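Hi Ulla,

You asked for an update on the simulator trial before the budget round in May, so I've sat down with a large pot of tea and tried to put it all in one place. Sorry it's a bit long. Killian has seen most of it and Femke has seen the money part.

## Where we are

Quick reminder of what we're paying for: Murkwood is the simulation package from Clilberg, and we took the trial licence so we could practise tabletop jobs without tying up the real arm in the Robles workshop. The trial cost us 2,390 euros, out of the 3,000 you set aside. I haven't touched the rest yet and I'd like to keep it that way until we decide on the full licence.

Setting it up was slower than I'd hoped. The installer wanted a graphics driver our old workstation didn't have, and then the licence server and our firewall had a falling-out that took Killian most of an afternoon (thank you, Killian!). Once it was running it stayed running, and I can't say that for the last package we tried.

## What we've been doing with it

Nearly all our time has gone on the small cube job. Thư wrote the task file, and I've been fiddling with the start positions and the lights. We mostly work from the wide view at the wrist, as that's closest to the lens we'd buy for the real arm. 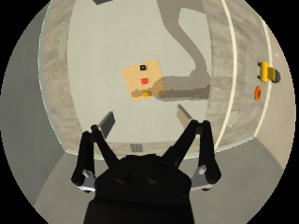 Black, red and yellow cubes on the tan board, with the arm's shadow falling over part of it.
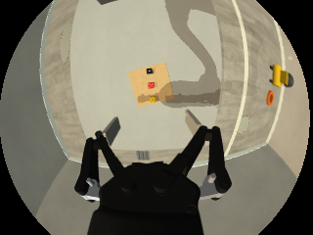
We've logged 835 runs so far, counting every one that loaded properly, even the ones where I'd set something daft and had to stop it by hand. Thư is sorting those from the useful ones, and until she's finished I'd rather not give you a success rate. I know you'd like one! You'll have it as soon as I trust it.

What I can tell you is how it feels to use, and I'm pretty happy there. Resetting is quick. You change a position, press go, and you're off again, and I get through more tries before lunch than I'd manage in a whole day on the bench. Saving a layout and passing it to Thư works nicely too. She opens it on her machine and gets the same thing I had.

Shadows are the bit I've gone back and forth on. I first thought we should switch them off and make life easy, but Leonie talked me round. The workshop has one strong lamp and those big side windows, so the real arm is going to throw shade over its own work all day long, and we may as well practise with it. The edges of the shadows do look rather blocky on our settings. There's a higher quality option, though it slows everything down so much on our workstation that I gave up on it after one try.

## Grumbles

The manual is thin. Anything past the first tutorial and you're guessing, or writing to support. I've sent Clilberg 7 questions and they've answered all but two, politely and usually by the next morning. The two still open are both to do with how hard the fingers squeeze, and I really want those settled, as it's the part I trust least. Cubes are forgiving. The Sinis parts we want to move later on are not.

My other moan is the export. It writes the recordings in its own format, and Leonie had to put together a little converter before we could use them with our own tools. It works fine now, but it's one more thing for us to look after, and it broke once already when we took an update.

## What I'd like next

Could we extend the trial by a month before you sign anything bigger? Femke says Clilberg would probably do it for nothing if the request came from you, and she's happy to draft the email. In that month I'd want to:

- get the squeeze questions answered
- run the cube job on the real arm with the same layouts
- have Leonie try one Sinis part, even a simple one

I'll also need the workshop arm for two mornings, and Killian is checking when it's free. If you'd rather talk it over, I'm at my desk most days after ten, or just come by and have a go with it yourself. Thư has left a layout on the workstation called "visitors" that's quite hard to break.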